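The Long Memory of Pipes

When I moved to Turnwood I did not think about water. I thought about the rent, the stairs and if the bakery opens on Monday. Water came from the tap, and it was good enough.

Then, in September, the tap in my kitchen gave a cough and stopped. A paper on the street door said the supply would return by evening. I went down to look for the reason and found a hole in the road, and beside the hole Charalambos Rallis, who has repaired the mains of this town for most of his life. He was eating an orange.

"It is old," he told me, and pointed into the hole with a piece of peel. "But it is not the oldest."

I asked him what the oldest was, and this is how I came to spend a good part of the autumn learning what is below our feet.

The town has 86 streets with a water main of its own. The first was laid down Balaskas Hill, in cast iron, when the families there became tired of carrying buckets from the spring. Iron was heavy and it broke when the ground moved, but a good length of it could serve for several generations. Later came steel, which was lighter and rusted sooner. Plastic arrived last, and the old workers did not trust it. Rallis remembers his first foreman knocking on a plastic pipe with his knuckles, the way one knocks on a melon, and walking away without a word.

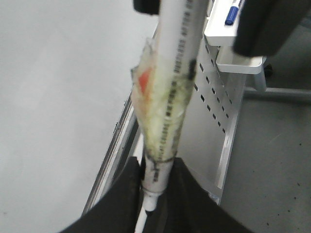 The foreman came to accept it in the end. A plastic main can be carried by two people, and it does not rust. Its joints need patience, however, and patience is difficult to buy when a whole street is waiting to cook dinner. Rallis believes that most leaks begin at a joint that was made in a hurry on a cold afternoon.

Finding those leaks is still done partly by ear. Rallis has a wooden listening stick, worn smooth at the top, and he works with it before sunrise when there are few cars. He puts one end on a valve and the other against the bone behind his ear. A healthy pipe, he says, makes almost no sound. A leaking one hisses, and a badly leaking one hums like a refrigerator in another room. I tried it on three valves and heard only my own blood.

The water company, Wodico, has also put listening devices in the valve boxes of the lower town. They send their results to the office each night. Rallis does not complain about them. He told me they are right more often than he was at their age.

What the devices cannot give is the history. In the office there is a cabinet with 1,675 cards, one for every repair that somebody had the time to write down. The handwriting changes and the ink changes, but the same corners return again and again. The crossing by the school has its own section. On one card, under "cause," a worker wrote only "the plum tree."

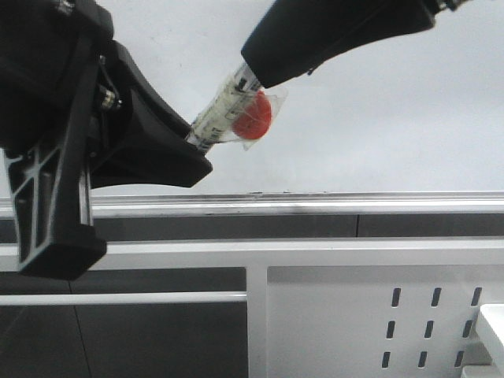 Upstream, in Pundovow

The water itself begins in Pundovow, a village above the valley, where the spring comes out under a stone roof. People there fill their bottles at the wall and find it strange that the town pays for the same thing. The woman who keeps the key to the spring house let me go inside. It was dark, and much louder than I expected.

From there the water needs around 2 days to reach my kitchen, if it rests in the tank on the way. I asked Rallis if he can taste the difference between the spring and the tap. He said yes, of course, and that he prefers the tap.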